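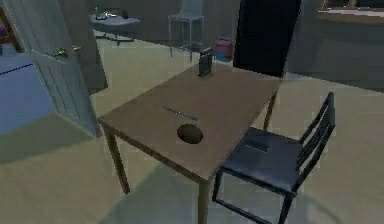
**How many legs should go in a weekend accumulator?** Four at most. Past that you're paying the bookmaker's margin too many times on one slip.

Notes for the Prernetdale supporters' club talk, 7 p.m. start

- Thank Balakrishnan Pillai for the invite. Mention the raffle is after, not before.
- Start with the margin. On a two-way market priced 10/11 each side, you lose a little under five percent of your stake on average. Multiply four of those together and it's closer to 17.
- Ask who kept a record of their bets last season. Wait for hands.
- My own record: 545 bets, of which 72 were accumulators. I won 21 of the 72. Still finished down on them - the winners were mostly doubles at short prices.
- Singles did better. Say so plainly and move on.

**Hegarty Cup section**

- Early rounds: managers rotate. Don't price Urel as if the first team is playing. Wait for the lineups, even if the odds shorten.
- Kiltanex away in July is a friendly in all but name. I leave it alone.
- Late goals: almost 60 percent of my losing slips went down by one leg. People remember those as bad luck. Same slip, same margin.

**Staking**

- Fixed amount per week, set before the fixtures come out.
- No top-ups on Sunday night.
- Give out the helpline card here, then questions. If it's quiet, ask about cash out - someone always has a story.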